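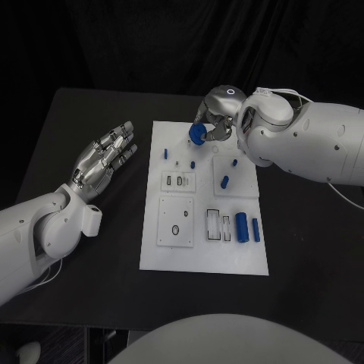
Larysa Kostiuk wrote in after our last page on shed locks to say that the padlock was never her problem. The thieves unscrewed the hasp, lifted the door off and took a pressure washer, two drills and her son's moped, and when the police asked for serial numbers she had none of them.

Her letter covers most of what goes wrong with sheds and garages, so this page starts with the door.

Hasps and hinges
Look at the screws. If you can see the heads with the door shut, so can anybody else. Swap them for coach bolts that go right through the timber, with the nut and a wide washer on the inside. Do the hinges at the same time. Coach bolts 6 mm thick will do for a light door. Drill from the outside and hold a scrap of wood behind the hole so the back doesn't splinter.

Up-and-over garage doors
The handle in the middle is the weak spot. A pair of bolts fitted inside, one low down on each side, makes a big difference, but you need another way out of the garage to use them. If there isn't one, fit a floor-mounted lock outside and keep it oiled.

Mopeds and motorbikes
A steering lock won't stop two people lifting the bike into a van. Fix a ground anchor into concrete. Paving slabs are no good, they lift. Keep the chain short and off the floor, as a chain lying on the ground is easier to cut. Put it through the frame or the back wheel. Front wheels come off quickly.

Let the resin round the anchor bolts set overnight before you put any load on it. In February, or in an unheated garage at any time of year, give it longer and read the tube.

Marking tools
Postcode and house number, in two places. Engrave one where it shows and hide the other, under a battery or inside a case lid. Paint pen works on hand tools but wears off chisels and anything else you grip a lot. Wipe the tool with white spirit first and let it dry.

The list
Write down make, model and serial number for everything worth having. Keep the list in the house and a copy somewhere else. Aslak Ekström of Kistley did his garage on a Tuesday evening and got to 129 entries, 33 of them clamps, which don't have serial numbers – he could have left those out. Put the bike's frame number on the list too, copied off the frame and checked against the logbook.

Lights
A sensor light wants to be high enough that it can't be reached or turned away. Set the timer to 60 seconds. Any longer and the neighbours will be round.

If you are broken into
Ring the police before you tidy up. Don't touch the door or the bolts, and leave any tools that aren't yours where they are. Take photographs, write down the crime number and ask who to send the serial numbers to. Then ring the insurer. A missing moped needs reporting straight away, day or night, with the registration and frame number to hand.

Next month: sticking gates and how to plane them.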